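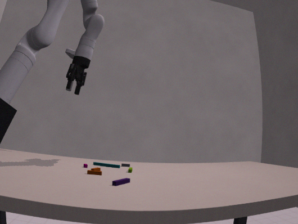

*Arm and gripper above coloured blocks on a white table.*

# The order of rooms

A guest who books a standard double at the Kidell does not book a room. The reservation is held against a type, and the type holds a number of rooms that the hotel treats as equal. A particular door is attached to the name later, sometimes days later, and in many hotels only when the guest is standing at the desk. The trade calls this step assignment, and it gets far less attention than pricing.

The Kidell and the Grarkach stand on opposite sides of the same station square and belong to one owner, Omard. Between them they have 955 rooms. Both run the same property system, Mets, and until last November both used it in the way it was delivered: the system offered the lowest-numbered clean room of the right type, and the receptionist accepted it. Low floors filled first. On slack nights the top two floors of the Kidell stood almost unused, while the carpets on the first floor were being replaced well ahead of the rest.

## Types and their exceptions

The difficulty begins with the type itself. A standard double at the Grarkach has a bed of a fixed width, a shower and a window. Within that description there are rooms beside the lift motor, rooms with a connecting door, rooms facing the square and rooms facing the yard where the bins are emptied before six. The booking sites show one set of photographs for all of them.

Hotels deal with this by adding attributes. Each room carries a set of codes (high floor, quiet side, connecting, bath, accessible) and each reservation may carry requests in the same codes. Matching one to the other is simple for a single night. It becomes harder when stays overlap, as a room given to a one-night guest on the quiet side may break the only unbroken run of five nights that a later arrival needs. The desk then has to move somebody in mid-stay or refuse a booking it could have taken.
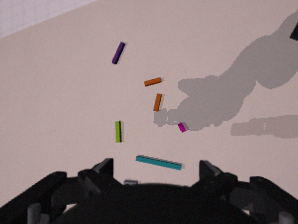

The older remedy was the rack, a board with a slot for every room, and many hotels kept theirs long after the first computers came in. A good reservations clerk could look along the rack and see which short gaps were worth protecting. The screen version is usually called the tape chart: rooms down the side, dates along the top, and a bar for each stay. It holds the same information as the rack, though only a couple of dozen rooms fit on the display before the user has to scroll.

Omard's change was to run assignment in a batch. At four in the morning, when arrivals have stopped and the night audit has closed the day, Mets now places every reservation for the coming fortnight on the chart at once. It first fixes the stays that cannot move, then the longest, then those with requests, and fills the remaining gaps with single nights. Any bar may be shifted again the following morning until the day of arrival. After that it is locked unless a supervisor releases it.

## Blocks
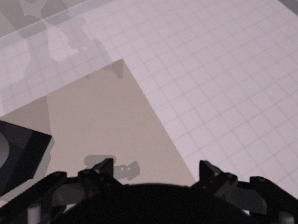
Group bookings are the part the batch handles worst. A tour operator or a conference will reserve a quantity of rooms months ahead, without names, and the names arrive in stages up to the cut-off date. Until then the chart knows how many rooms are gone and very little else. On the chart a block appears as a plain area: a crisp edge where the block stops, open squares to the right of it, and no lines at all within it. The open part can be planned in detail. The covered part is treated as one piece, with its size taken from the contract and reduced by whatever wash the group showed last time.

Wash is the share of a block that never turns up. If it is set too low, rooms stay empty; too high, and the hotel is oversold. The Grarkach once held 300 rooms for a trade fair and released none of them before the cut-off, on the strength of a firm contract. The names came in short, and the difference was put on sale with two nights to go.

Under the new arrangement a block is given whole floors where possible. Housekeeping prefers it, as departures fall together and a team can work along one corridor without changing floors. The drawback is noise. A coach party leaving at half past five wakes the floor it is on, and any single guest placed in a gap among them is likely to complain. Mets has a setting to keep such gaps closed until the rest of the house is full. The Kidell uses it. The Grarkach, with thinner doors but higher demand, does not.

## What was measured

Over the trial Omard logged 2238 room changes made by hand after the batch had run. Each one needed a reason code. The largest group was "guest preference", which covers anything said at the desk, followed by maintenance faults. Changes forced by a clash of dates were the smallest, and most of these traced back to extended stays that had been agreed verbally and keyed in late.

The log does not show how many good assignments were left alone, and the owner has no comparable count from the period before. Reason codes are also chosen under pressure, from a drop-down list in which "guest preference" comes first.

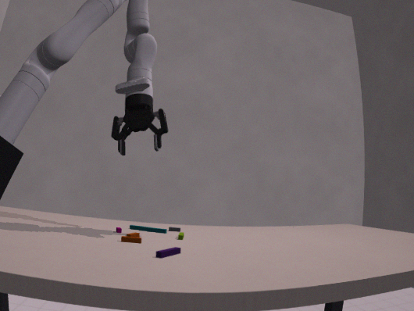
Elis Eynon thinks the codes matter less than the lock. In his view a receptionist who has to call a supervisor to move a guest two doors along will stop offering, and the guest who would have been content with a quieter room goes upstairs dissatisfied and says so later in a review. He would leave the batch as it is and lift the lock at noon on the day of arrival, by which time the desk has the housekeeping report and knows which rooms are fit to sell.

Omard has agreed to try this at the Kidell on the lower floors only. Connecting rooms and accessible rooms will stay locked, since a wrong move there cannot easily be put right in the evening. The Grarkach will keep the present rule until its lifts have been refitted – a job that takes one bank out of use and makes the upper floors a separate type for the duration, with their own rate and their own line on the chart.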